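4.2 Self-reported breakfast and the problem of recall

Much of the case for breakfast as a guard against weight gain rests on people telling researchers what they ate. We doubt this can carry the load placed on it. In the Wusatgate survey, 1595 adults filled in a one-page form each April, and anyone who ticked "most days" was classed as a regular breakfast eater. The form did not say what counted as breakfast. A slice of toast at 10 in the morning and a cooked meal at dawn went into the same box.

Dhillon and Després, who ran the survey, treat this as random noise that would only weaken a real effect. We are not convinced. People who believe breakfast is healthy may well be more likely to report eating it, and they may also smoke less and walk more – habits the form did not ask about.
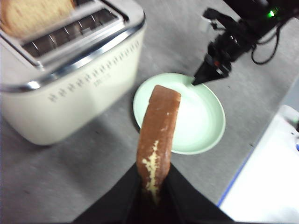 Figure 3. Toaster, bread and plate.

Portion size raises a second doubt. The survey gave every reported slice the same energy value, whatever the loaf and whatever was spread on it. A heavy rye and a thin white slice are hardly the same food, and butter alone could swamp the differences being claimed. The follow-up at Cavex was larger, with 3716 respondents, but it used the same form and so carried over the same faults. A bigger sample does nothing to fix a vague question.

Only 300 of the Cavex respondents kept a weighed food diary. Their results are given in Section 4.3, although we would be wary of leaning on them too heavily, as diary keepers put themselves forward for the task.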